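Flexible packaging and the label we cannot read

The outer box is losing ground. Household goods that came in card 30 years ago now come in thin printed film, and the usual argument in its favour is weight. A film pack weighs less, takes up less room on a lorry and costs less to print. I accept all of that. My objection concerns the text.

Print on film is legible only when the film is flat, and in use it almost never is. The surface folds at the seals and wrinkles wherever the contents shift. Instructions set in 7 point type, acceptable on a carton panel, fall across a crease and are lost. Designers approve the artwork on a screen, where it has no creases. 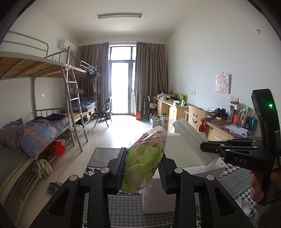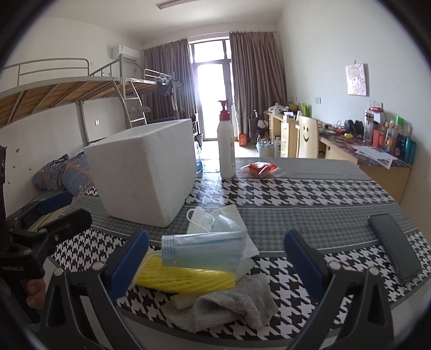

First picture: a green flower-printed plastic package and a white styrofoam box. Second: a table with a houndstooth cloth.

Solange Turcotte, in her notes on the Romard labelling trial, proposed that mandatory text be kept within a fixed zone away from the seals. Two objections were raised. The first was that the zone reduces the area left for branding. It does, and the loss should be accepted. The second was that buyers can look the information up by scanning a code. A code printed on creased film is subject to the same fault as the text, and it also requires a charged phone.

Flelten already prints its warnings on a separate paper strip fixed under the top seal. The strip adds a step to the filling line. It also stays flat enough to read until the pack is opened, and I would like the rule to require it, or something equivalent, for any product that carries a dosage or a storage limit.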